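Filed under: Around the House > Timber & Furniture

How to oil a wooden table without ruining your week

Every few years I get the urge to refinish something, and every few years I forget how much sanding is involved. These are my notes so that the next time it happens I can read them, sigh, and go and do something else. You're welcome to use them for their proper purpose.

I'm assuming a solid timber table with an old oil or wax finish. If yours has a thick plastic-looking coating, you've got polyurethane, and you'll be sanding for considerably longer than I describe. If it's veneer, put the sander down. Veneer is thinner than your patience.

What you need

Sandpaper in 100, 180 and 240 grit, a cork block, a random orbital sander if you can borrow one, mineral turps, a heap of lint-free rags, a metal bucket of water and a tin of hardwax oil. I used Vollham satin. My neighbour Ewan Drummond swears by Zulex and will tell you so over the fence at some length. I've tried both and can't tell them apart, a view I keep to myself.

Work out where you're going to do it. The garage is traditional, though mine collects sawdust, leaves and the odd huntsman, all of which like to settle on fresh oil. Anywhere with a breeze and no direct sun will do. Lay down a drop sheet that's bigger than you think you need.

Cleaning

Wipe the whole top with a rag dampened with turps. You'll be appalled at the colour of the rag. Keep going until it comes away more or less clean, then leave the table overnight. Any wax you leave behind will clog your sandpaper in minutes, and at hardware shop prices you'll notice.

Scrape off candle drips and mystery lumps with an old plastic card. Knives leave marks, as a previous owner of my table demonstrated in several places.

Sanding

Start at 100 grit and go with the grain. Keep the sander flat and moving, and let its own weight do the work. Leaning on it feels productive but gives you swirls, which stay invisible until the oil goes on, when they can be admired from the street.

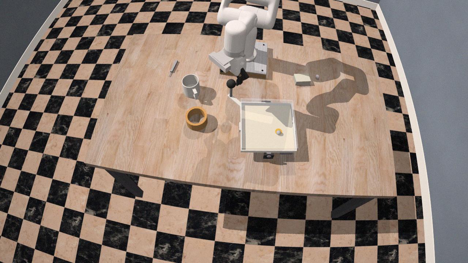
Once the old finish is gone, move up to 180, then 240. Don't skip a grit to save time. I did, and spent a Thursday evening doing the lot again while my dinner went cold. Do the edges and corners by hand with the cork block. An orbital sander will round over a crisp edge before you've finished thinking about it.

Stop at 240. It's tempting to keep polishing until the top feels like glass, but very smooth timber doesn't take oil well. Vacuum, wipe with a barely damp cloth, let it dry, and lightly sand any fuzz that's stood up.

Oiling

Stir the tin, don't shake it. Pour out far less than seems reasonable and work it in with a rag along the grain. You want a coat so thin it's faintly disappointing. Leave it for 13 minutes (the tin says ten to fifteen and I'm a man of compromise) and then buff off everything that hasn't soaked in. Anything left on the surface goes tacky, and it will hold on to crumbs, sleeves and homework until you strip it back.

Two coats will do for most tables. Mine gets three because there are kids in the house. Leave at least a day between coats, longer if it's humid. I once tried this in February and the second coat was still sulking by the weekend.

Now the serious bit. Rags soaked in oil can heat up and catch fire on their own. Don't scrunch them up and chuck them in the bin. Drop them straight in the bucket of water, then lay them flat outside, away from anything that burns, until they've gone stiff.

Living with it

The finish takes a couple of weeks to cure fully. Use coasters, wipe up spills, and keep hot pans off it. After that, it's an ordinary table and you can stop hovering. A quick maintenance coat once a year keeps it looking decent.

If you get a white ring from a hot mug, rub it with a little fresh oil and a fine nylon pad before you panic. That shifts most of mine. The one that won't budge lives under the fruit bowl.

More in Timber & Furniture
Fixing a wobbly chair with glue and bad language
Hardwax oil or varnish?
Drawer runners: a beginner's lament
Choosing a sander you'll use more than once

© Alistair Gillies. Questions and corrections via the contact page. Back to top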